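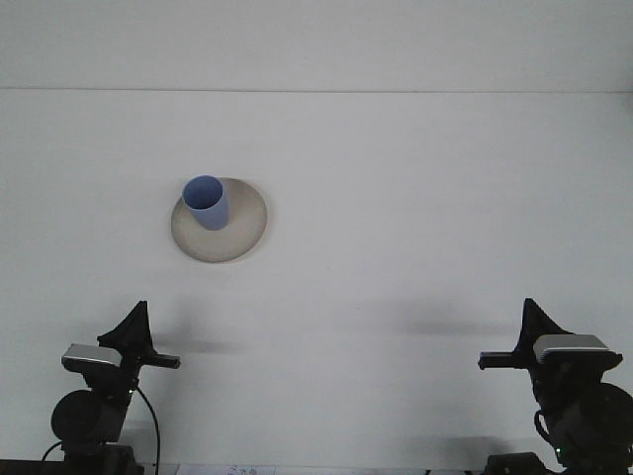
Flirnorcombe, August

Export from Prular again. Picked up where Touran left off, session list still half done. 2,333 rows in the full pull, file opens but the timestamp column comes in as text. Same as last time. Fixed by setting the column type on import, NOT after. If you double-click the CSV you get the bad version, so use the import menu.

Range syntax: dash works, comma works, mixing both in one box does not. It takes the first chunk and drops the rest, no warning. Lost half the morning to that. Run them as two exports and paste together.

Session 53 is missing from every report. Shows up on screen, not in the file. Omid thinks it was never closed properly. Asked him to close it and re-run, waiting.

Duplicates: 9, all from the afternoon Urho switched accounts. Deleted the older copy each time, kept the originals in the "raw" folder. Please dont edit anything in raw!!

Column names. Ovau wants "session_id", Prular writes "Session ID" with a trailing space. Trailing space is what broke the Ovau upload, took ages to see it. Rhys has a little script that trims headers, lives in the shared tools folder, run it before uploading.

3:40 pm - upload went through. Totals match on the summary tab, havent checked the per-user tab.

To do
- per-user tab
- 53, once Omid's back to me
- ask Ardalan if the filter preset can be saved for eveyone or only per login
- rename old exports, "final2" is no use to anybody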